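Gudex Bench Arm with the Trokwood kitting software: review after two months

We bought this package in October for our small repair shop, where we put together part sets for service technicians.

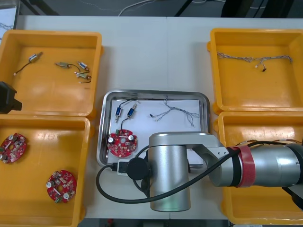 Our work is kitting. One set is a round board, a pair of solenoids and a wire harness, all laid in a steel tray lined with paper. The parts wait in yellow bins at both sides. Before, a person did it by hand, and in the late afternoon the mistakes came.

The arm cost us 1855 dollars, used, from the dealer Mirani. The software license is extra, 68 dollars each month. For this price I did not expect much, and I was partly wrong.

The boards go very well. They are stiff, they have an edge to hold, and the arm places them where I taught it. Solenoids are also good, but their wires are a trouble. If two wires are crossed in the bin, the arm lifts both parts, and the software does not always notice. I now spread them out before I start a run, and this takes away some of the time I wanted to save.

The harnesses are the weak point. A braided harness is soft and never lies the same way twice. The Trokwood manual says "flexible parts supported," and this I find too generous. I had to teach several grip points, and still it sometimes drops one over the rim of the tray.

By my counter we have made 2091 trays. The arm had one failure, a loose cable connector, and Mirani sent a new one without discussion. The manual is translated poorly in the chapter about speed limits, so please read it two times.

I also tried the Casudent package on loan. Its screen menus are nicer and it finds tangled wires better, but the license costs much more and it wants a bigger table than ours.

Good: price, boards, service from the dealer.
Bad: harnesses, manual, the monthly fee.

I would buy it again for stiff parts. If your sets are mostly cable, ask for a trial with your own parts first.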